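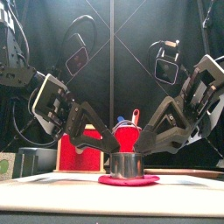

Last edited in April by Anikó Kun

Is thermal blackout lining worth the money, or is it just thick black cloth?

Posted by Viktória Csonka

My bedroom in Drutville faces a parking lot with a light that stays on all night. The landlord won't do anything about it and I'm not allowed to drill. I've been looking at the Lakatos thermal blackout lining, and the store page says it blocks all light, cuts noise, keeps the room warm in winter and can save you up to 500 dollars a year on heating. My whole heating bill isn't that much, so I have doubts about the rest of it too. The page has 2,136 reviews and the ones I read all sound like the same person. Has anyone paid for this stuff with their own money? And how do you hang it without holes in the wall?

Gergely Sárközi

I bought it. It's a dark cloth with a coating on one side. With a flashlight pressed against the back, nothing came through, so that part of the claim I'll give them. Then I hung it from a normal curtain rod and the room was about as bright as before. The light comes in over the top and down both sides, and no coating fixes that. Stores like to talk about the fabric. They get a lot quieter about the gap between the rod and the wall.

The noise claim I don't believe at all. I could hear the same trucks at the same hour. If somebody measured a difference I'd like to know where they put the microphone.
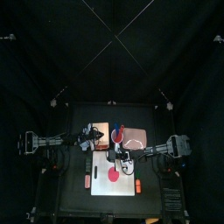

As for hanging it, forget the sticky hooks that come in the packet. Two of mine let go the first night and took some paint with them. What you want is cloth that is held at several places along each edge, and not only at the top. Look at how the black fabric is fixed up in the photo: small brackets up high near the corners, and more clips lower down, including one in the middle of the back edge. Same idea for a window. If you have a wooden frame, you can get plastic clips that grip the edge of the trim and don't need a screw. Buy a few more than you think. And cut the cloth wider than the window by a hand's width on each side, after you've washed it, not before. Mine shrank, whatever the label said.

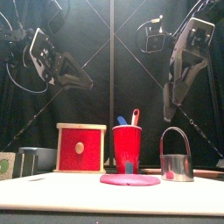
Objects lined up on a white tabletop

Alun Hopkin

Just get foil. Works fine, costs nothing. Shiny side out.

Jonatan Nygård

Foil does stop light, but I'd ask what kind of glass you have before taping it up. I've been told more than once that it can crack double glazing on a sunny side, and I've also been told that's a myth, and neither person could show me anything. Check your lease as well. Mine in Tidalov had a line about what the windows look like from the street.

On the heating: any heavy curtain that closes properly will help a bit with a drafty window. I don't see why the word "thermal" should cost extra. I had the Grunon version in one room and an old wool blanket in the other for four winters,
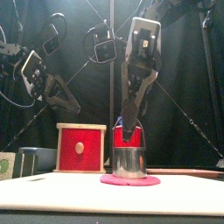
and I never noticed a difference between them, apart from the smell of the new one, which took most of a month to go away. I didn't measure anything either, so weigh that how you like.

If it were my money I would tape up a cheap dark sheet for one night first, all the way around, no gaps - ugly, but you'll find out whether the parking lot is really what wakes you up. If you still don't sleep, it was never the light and you've saved yourself the order. If you do, then go and look at the clips Gergely is talking about. I'd still skip the Lakatos one until they say what the coating is made of. I wrote to ask and got a coupon back.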